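Flokow kitchen cell – pre-run safety checklist, simulation stage
Checked by: Theresia Koller
Revision: September 2019

1. Joint speed limit loaded for both arms. OK.
2. Stop command halts both arms from any pose. OK, tested with the left arm first and then the right.
3. Gripper clearance to door handle and knobs. Comment: please approach the handle slowly. The sink is directly beside the microwave, so the keep-out zone must cover the faucet too.

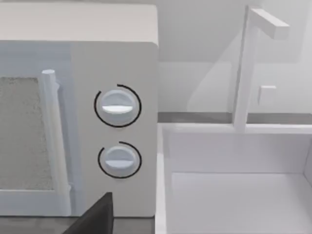 4. Force limit for turning knobs. Open. The value in the file is still the one from June, and Strebel did not confirm it yet.
5. Glass items listed as fragile. Partly OK. The oil bottle is in the list – the small dark bottle near the microwave is missing. Please add it before run 586.
6. Free path across the counter. OK for one arm. With two arms moving at the same time I would like a wider distance.
7. Cutting board registered as a fixed surface. OK.
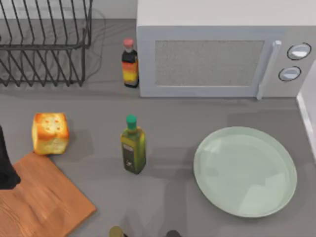 Item 6: counter layout from above, gripper over the cutting board.

8. Log saved with run number and name of operator. Not OK, name was empty in run 924.

Release: only after items 4, 5 and 8 are closed.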